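Plideser

A plain-text list of household chores and how long they take, kept by Higinio Ledesma in Wolturley. Last touched April 25, 2020.

What is in it

One file, chores.csv, with 300 rows. Each row is a chore, the room it happened in, the minutes I guessed beforehand and the minutes on the kitchen timer. The gap between the last two columns is the whole point of the project and a steady source of shame.

Columns

chore: lowercase, no commas. I learned about commas in December.
room: one of 4 values. The hallway counts as a room if you have ever tried to sweep it.
guess_min: written down before starting. Honor system.
real_min: rounded up. Phone calls from my sister in Janunport are included, as they would be in life.

Known problems

Row 42 claims that descaling the kettle took a full day. I went out and forgot the timer. It stays in, and your averages will have to cope.
"Tidy shelf" covers anything from straightening one thing to rethinking my whole approach to owning things. Filter it out if you want clean numbers. Plush toys on a rack get logged under this too, even the sharks.
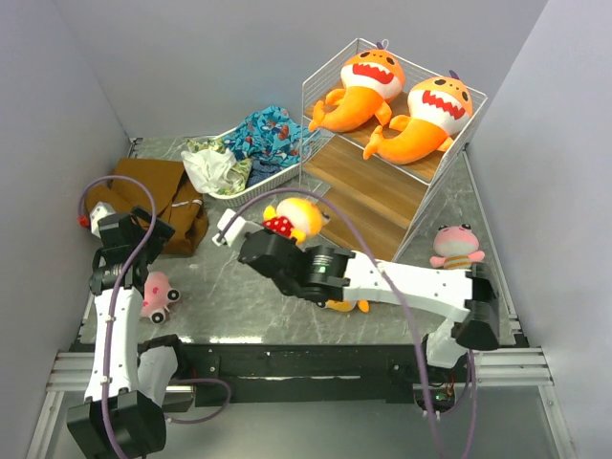
How to use it

Open it in any spreadsheet. Sort by real_min if you need cheering up about your own home. There's a script, bañuelos.py, that draws a chart, but it falls over on file names with an ñ in them, including its own. Rename it first.

License

Do what you like with it. Corrections are welcome if they come with a timer reading. I can't accept more than 20 rows at a time, as I check them by hand, usually while avoiding the dishes.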